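From: Deok-su Ha
To: bench-practice list
Date: Tuesday, December 21, 2021
Subject: Re: Draft 3 of the shared bench rules

On Monday the Ustlow group wrote:
> We like the draft a lot, but section 4 (cables) seems heavy for small
> set-ups. Do we really need a written cable check before every session?
> And does "soft items" cover tablecloths, or only clothing?

Thanks for this, it's exactly the sort of reply I was hoping for!

On cables first. I'd love to keep the check, but I agree it can be much shorter. My suggestion is one line on the session sheet: "cables and power strips outside the reach of every arm, and outside the area the cloth can be dragged over". The second half is the bit people miss. An arm can be kept well clear of a lead by its software limits and still pull a cloth right across it, plug and all.

On soft items, yes, tablecloths are in, and I'm so glad you asked. Large cloths deserve a paragraph of their own. Clothing stays more or less where you put it, but a big spread cloth touches nearly everything on the bench, and with two arms sharing a table it can link them together in a way neither controller knows about.
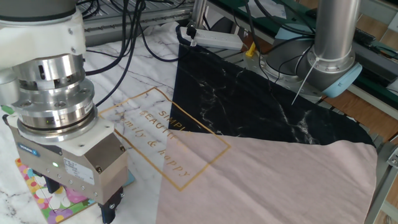 So for 4.2 I'd propose the following wording – please pull it to bits:

"Before a cloth is handled, agree which arm may grip it first. The second arm holds still until the first has stopped. Speed for both arms is limited to 50 mm/s during the first grip of any new item. Loose objects resting on or beside the cloth are either listed as part of the task or taken away."

I went back and forth on the speed. Truseo asked for something faster, and Tradavstead would like no figure at all, just "slow". I do like a number, as you can test against it, but I could live with a range if somebody wants to write one.

Still open: whether finger pads get checked daily or weekly, and who signs off a changed gripper. Comments on either by the end of February, please, and keep them on the list so that everyone can join in.

Deok-su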